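Reading time: 3 min

Neuropathy socks, worth it or a racket?

tessellate_k
My podiatrist's office has started selling Gullden socks at the front desk, the ones with the silver thread. 24 dollars a pair. The leaflet says they "support circulation and help prevent ulcers in diabetic feet" and I would like to know who decided that. Type 2 for eleven years, numbness in both big toes, no open sores so far. Has anyone worn these long enough to have an opinion that isn't the leaflet's?

mudroom_pete
I wore them for a winter. They're socks. Soft, no seam over the toes, light color so you'd notice if something was bleeding. All good things, and I get all of them from the Hemwood ones that cost me 20 for a pack of six.

oldcoil
Disagree with Pete. My feet were cracked every year until I switched to Gullden, and they haven't cracked since. I don't need a study to tell me what my own heels look like.

tessellate_k
Did you change anything else that year, oldcoil? Cream, shoes, numbers?

oldcoil
New shoes, yes. And the urea cream. But I'd used cream before.

Bujar Stojanović
Then you can't know it was the socks, and neither can the company. I went and read the study the leaflet points to. It's called the Dumitrescu trial on their site, 1,315 people, which sounds great until you get to the part where it was a mail-in survey. They asked customers whether their feet "felt better." No foot exams, no comparison group wearing plain socks. People who hated them had probably stopped buying and never got the form.

I don't mind paying for comfort. I mind "prevent ulcers" on something that was never tested for it.

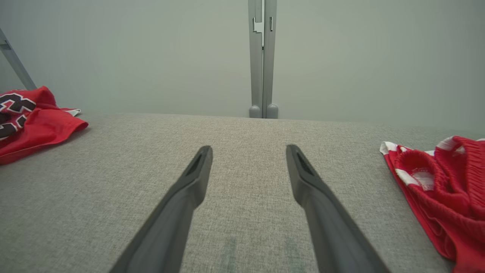

Gray fabric, from my end of things.

My own clinic, the Londum one, never mentioned silver. What they did tell me was to look at both feet every night, bottoms too, and to call if I found a blister or a red patch that was still there in the morning. I use a mirror because my knees don't bend the way they did.

quiltnan
The nightly check is the whole thing as far as I'm concerned. My husband had a tack through the sole of his slipper and walked on it all day. Couldn't feel it. Fancy socks wouldn't have done a thing about that, but a white pair showed the blood, so I'm with Pete on light colors.

oldcoil
Nobody said don't check your feet. You can do both. I get tired of every product on here being called a scam by people who tried it for three weeks.

mudroom_pete
I said a winter. And I didn't say scam, I said socks.

fernhollow
Question for Bujar – did the study say anything about odor or fungus? Silver is supposed to help with germs and that's the reason my daughter bought me some. I get athlete's foot between the last two toes and my nurse worries about the skin splitting there.

Bujar Stojanović
It had one line about odor, same survey. Nothing on fungus that I could find. If your skin is splitting I'd ask the nurse for a real antifungal and dry between the toes well. Maybe the silver does a little something. I'd want to see it measured before I counted on it.

quiltnan
Also watch the tops. I bought a "diabetic" pair at the pharmacy, different brand, and the elastic left a groove around his ankle you could have set a pencil in. The word on the package doesn't mean much.

tessellate_k
That's useful, thank you. I asked at the desk today whether the doctor recommends them or the office just stocks them, and the receptionist said "both" very fast. I'll ask him myself at the June visit. In the meantime I ordered the Hemwood six-pack.

oldcoil
Suit yourself. I'm 100 percent happy with mine and I just ordered two more pairs.

mudroom_pete
Tessellate, wash the Hemwoods inside out and cut any loose threads near the toes first. I found one wrapped around my little toe once – didn't feel it, only saw it at bedtime.

Contact the moderators | Copyright the forum and its members | Back to top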